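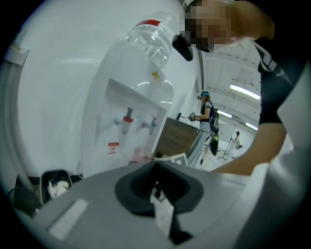 So, endlich komme ich mal wieder zum Schreiben! Die letzten Wochen waren voll mit Demos, Demos, Demos, und wer mich kennt, weiß, dass ich in solchen Phasen abends höchstens noch eine Pizza aufbacke. Aber wir haben jetzt ein erstes Ergebnis, und das möchte ich loswerden, bevor ich die Hälfte wieder vergesse.

Kurz für alle, die neu sind: Bei Cademer versuchen wir, einem Roboterarm Alltagsaufgaben beizubringen, indem Menschen sie mit einem Handgreifer vormachen. Der Arm ist beim Sammeln gar nicht dabei. Man nimmt den Greifer in die Hand, geht irgendwohin, wo es etwas zu tun gibt, und die Weitwinkelkamera am Greifer schaut zu. Zum Beispiel am Wasserspender, roter Hahn für heiß, blauer für kalt. Das kann jedes Kind, dachte ich. Tja.

Die erste Runde lief im April, 300 Demos, alle vor demselben Spender, und fast alle von mir und Bukola Fashola aufgenommen. Das trainierte Modell war vor diesem einen Spender richtig gut. Dann haben wir den Arm zwei Etagen höher vor ein anderes Gerät gestellt, und er griff mit großer Überzeugung in die Luft links daneben. Immer wieder! Ich hab gelacht, Bukola eher nicht.

Chunhua Kong hatte dann die Idee, die Demos nach Umgebung zu sortieren und ganz gezielt auszudünnen. Also wenig pro Ort, dafür viele Orte, und verschiedene Leute am Greifer (mit verschieden langen Armen und sehr verschiedenen Vorstellungen davon, was »langsam« heißt). Am Ende waren es 13 Orte, und für das Training haben wir genau 100 Demos behalten. Also ein Drittel der alten Menge. Ich war ehrlich gesagt skeptisch und habe mit Michalis Stergiou um ein Mittagessen gewettet, dass das nichts wird.

Das Mittagessen habe ich inzwischen bezahlt. Auf dem Spender, den das Modell nie gesehen hatte, trifft der Arm jetzt meistens den richtigen Hahn, und wenn er danebenliegt, dann knapp, und er setzt neu an. Dieses Neuansetzen hatten wir nirgends extra vorgesehen – vermutlich kommt es daher, dass wir die etwas verpatzten Aufnahmen diesmal dringelassen haben. Ob das stimmt, weiß ich noch nicht, Chunhua rechnet gerade eine Variante ohne sie.

Was weiterhin nervt, ist das Fischauge. Man bekommt wahnsinnig viel Umgebung ins Bild, und das hilft dem Modell beim Orientieren, aber am Rand biegt sich alles, und Deckenlampen sind ein Thema für sich. Pantelis Tsolakis hat vorgeschlagen, den Rand einfach dunkler zu gewichten. Haben wir probiert, wurde schlechter. Anscheinend nutzt das Netz ausgerechnet die Wände und Decken, um zu wissen, wo es steht. Fand ich überraschend!

Und ja, Gesichter werden bei uns verpixelt, bevor irgendwas ins Training geht, das hatte neulich jemand in den Kommentaren gefragt.

Als Nächstes kommt das Becherproblem. Bisher drückt der Arm den Hahn, aber den Becher hält noch ein Mensch drunter, meistens ich, und beim roten Hahn halte ich ihn mit sehr langem Arm. Dafür wollen wir mit 2 Greifern gleichzeitig aufnehmen, und die Synchronisierung der beiden Videos ist im Moment noch, sagen wir, wackelig. Falls jemand von euch damit Erfahrung hat: schreibt mir bitte, ich nehme jeden Tipp!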